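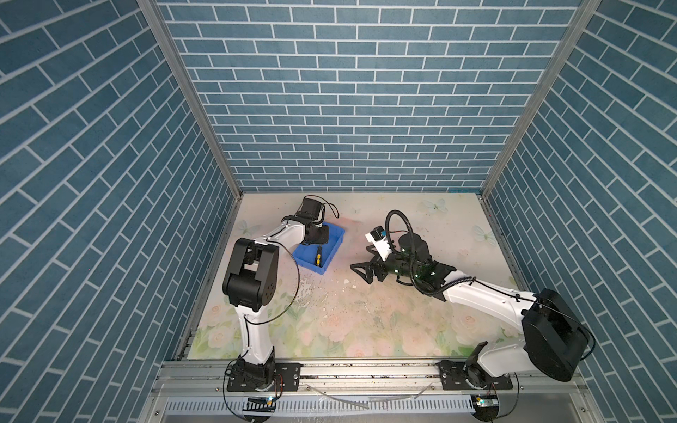
Mellham Mending Mornings: your questions

What can I bring?
Lamps, toasters, radios, toys, wobbly chairs... if you can carry it through the door, we'd love a look at it!

Do I need to book?
Only for sewing machines, as they take ages (and we do enjoy them). We have 14 places each time.

Should I bring tools?
No need, but do bring your own favourites if you have them.
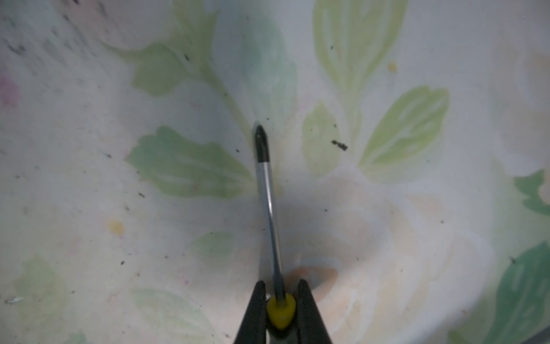

Spare parts are another matter, so if you've kept that odd knob or bag of screws, pop it in with the item.

What does it cost?
Nothing at all. Since June we've looked at 103 things, all for free.

Can children come?
Yes please! They're brilliant at taking things apart.

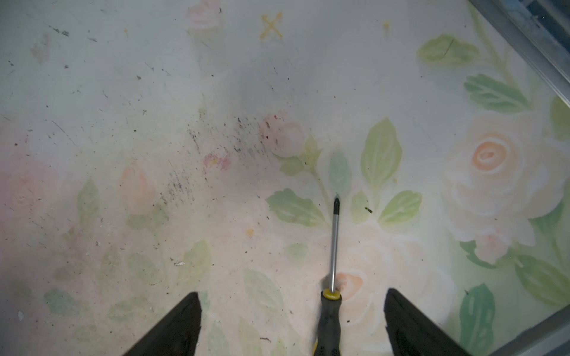 Phillips screwdriver with a black and yellow handle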